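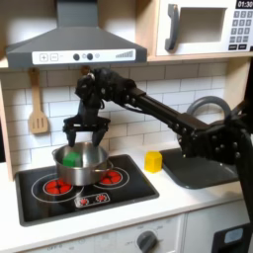 Gripper over the pot, green block inside.

Filed under: Software > Motion Planning

I've been running Irnis on our play kitchen setup since May, and I'm pretty smitten! You drop in waypoints, it plans the path, and the replay view is a joy (400 plans saved and it still scrolls fine). 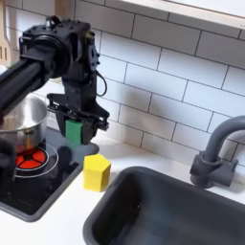

Lynch wrote back that the planner is great but the grasp editor still feels half done, and yeah, I'm with them on that.

Four stars from me.

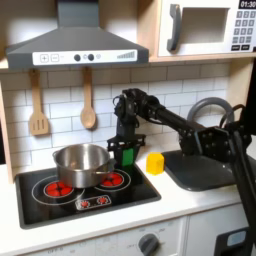
Gripper beside the saucepan, yellow block on the counter.

Recent reviews
Nureck Depth Tools
Hasent 600 Controller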